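Home | Syllabus | Handouts | Lab Hours | Contact

Evaluating Service Robots, Handout 6: The Resov Counter Kit
Posted August 8, 2020 by the course instructor

Welcome back, everybody, and thank you for the thoughtful write-ups on the last unit (I read all of them, some of them twice, and I enjoyed them very much). In this handout we move from robots that roll across floors to robots that stay put and handle small things on a kitchen or lab counter. Our product for the week is the Resov Counter Kit, sold through Fikthorpe, and we are going to look at it the way a careful buyer would, which means slowly and with a pencil in hand.

The kit comes in one crate. You get the arm, a two-finger gripper, a small camera that rides at the wrist, a second camera on a stand, the cabling, and a year of the Nijs software, which is where tasks are set up and replayed. There is also a paid setup visit, and I would like you to treat that as part of the product too, as most small buyers end up needing it and the price changes quite a bit when you add it in.

What the kit is asked to do in our unit is handle a seasoning jar. I know that sounds modest! But please think about what a jar asks of a machine. The body is clear glass, so a camera looking at it sees a good deal of whatever is behind it, and the lid has a small knob in the middle that has to be found before anything else can happen. When I first went through the sales material I skipped right past the jar pages to get to the flashier ones, and I have come to think that was a mistake on my part. 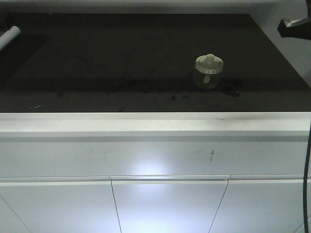

1. What the seller promises

The brochure makes a handful of claims, and you should copy them out in your own words before you test any of them. The first is that a new task can be taught in up to 40 demonstrations. The second is that the gripper will handle plastic, glass and light metal without a change of fingers. The third, and the one I'd like you to be fussy about, is that the kit works "on any ordinary counter."

Now, what is an ordinary counter? The one in our pictures is very dark, with a white front edge and white cabinets under it, and it has its share of smudges and stains. I rather like that for teaching purposes. A spotless demonstration bench tells you how a product does on a spotless demonstration bench, and most of us don't cook on one. Glossy cabinet fronts throw back bright spots of light as well, and a fixed camera has to live with those all day long.
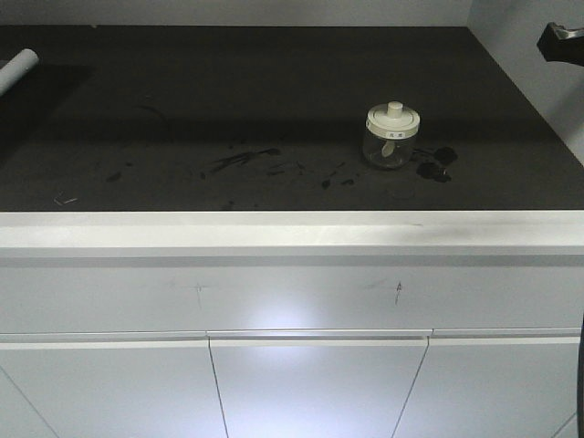

So when you write up the third claim, please describe the counter you have in mind before you say whether the claim is fair. Color, shine, marks, how much light and from where. A reader should be able to picture the place. If you only write "a counter," I will send it back to you, kindly.

2. The two views

The kit uses the fixed camera for the general lay of things and the wrist camera for the close work. Students often ask which one matters more, and I tend to answer with another question (sorry), namely, what is the arm trying to find out at that moment? Far away, it wants to know roughly where the jar is. Up close, it wants the lid and the knob, and it has to sort those out with its own fingers taking up part of the view.

The wrist view has a habit of taking in whatever else happens to be nearby, too. An outlet against the wall, a few leaves from a plant, a pale speck that may be a crumb. All of this goes into the demonstrations along with the jar, and a buyer should ask what happens if the plant gets moved later on.
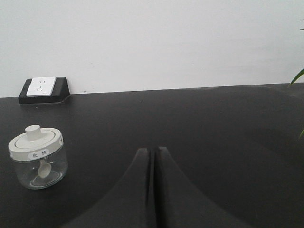
I also want you to compare this part of the kit with the Broris package from Handout 5, which had the fixed camera only. Broris cost less and took up less room, and for large boxes it was perfectly pleasant to work with. For lids I'd lean toward having the second view, though I would be glad to be argued out of it by anyone with good notes.

3. Cost and upkeep

Our worksheet uses a rental price of 306 dollars a month, with the setup visit billed separately at 50 dollars an hour. Work it out for a 3-hour visit and then again for a visit that runs twice that long, and see how you feel about the first-month total. Add a line for finger pads, and a line for your own time, which people nearly always leave off. Cable routing belongs under upkeep. A cable that hangs down over the front of a counter crosses the doors and drawers people may want to open, so ask the installer where it will go.

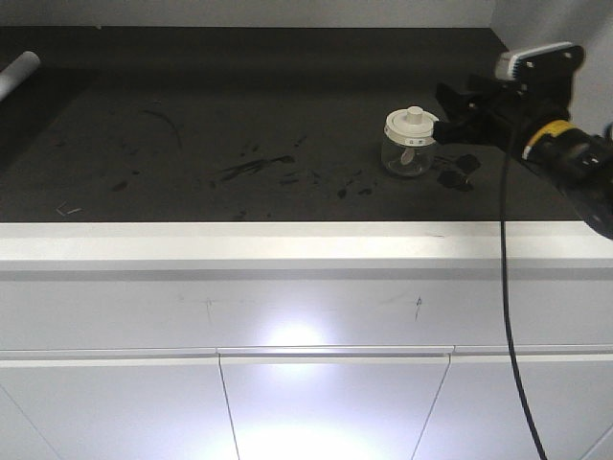
Does the software license have to be renewed for the arm to keep working?

Tasks you have already saved will keep running after the first year, but you can't teach new ones until you renew with Nijs.

4. For next time

Please bring one page, typed, on the third claim, plus your cost worksheet with both totals filled in. Read the warranty section of the packet as far as the part on accidental spills. We'll start there.

Last updated: August 2020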